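How does a cordless drill work?
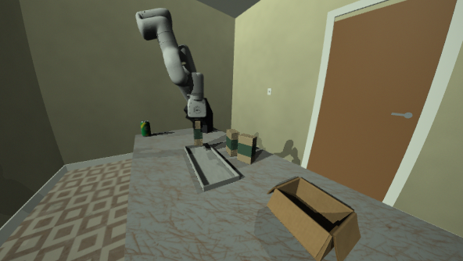
A robot arm above a small box with a green band.

A cordless drill is a tool that makes holes and turns screws. It doesn't need to be plugged into the wall while you use it, because it carries its own battery.

Inside the drill

The battery clips on to the bottom of the handle. When a grown-up squeezes the trigger, electricity flows from the battery to a motor. The motor spins very fast, but it isn't very strong at that speed. A set of small toothed wheels, called gears, slows the spinning down and makes the turning force bigger. This force is called torque.

At the front is the chuck. It has jaws that close tightly around the drill bit — the long, twisted piece of metal that does the cutting.

Why is the bit twisted?

The tip of the bit cuts into the wood. The grooves along its sides carry the little curls of wood up and out of the hole. Without them the hole would fill up and the bit would get stuck and hot.

Fast or slow?

Many drills have 2 speeds. Slow is for driving screws. Fast is for drilling holes. There is often a numbered ring behind the chuck too. It sets how hard the drill can turn a screw before it clicks and stops pushing.

How long does the battery last?

That depends on the job. Soft wood uses less power than hard wood. The Dosteck drill in our workshop put in 24 long screws before it slowed down, and it took over 30 minutes to charge again.

Staying safe

Drills are for adults, or for older children with an adult beside them. Wear safety glasses. Tie back long hair and roll up loose sleeves. Keep your fingers away from the bit, even after it stops — it may still be hot.

Words to know

Bit: the part that cuts the hole.
Chuck: the part that holds the bit.
Torque: turning force.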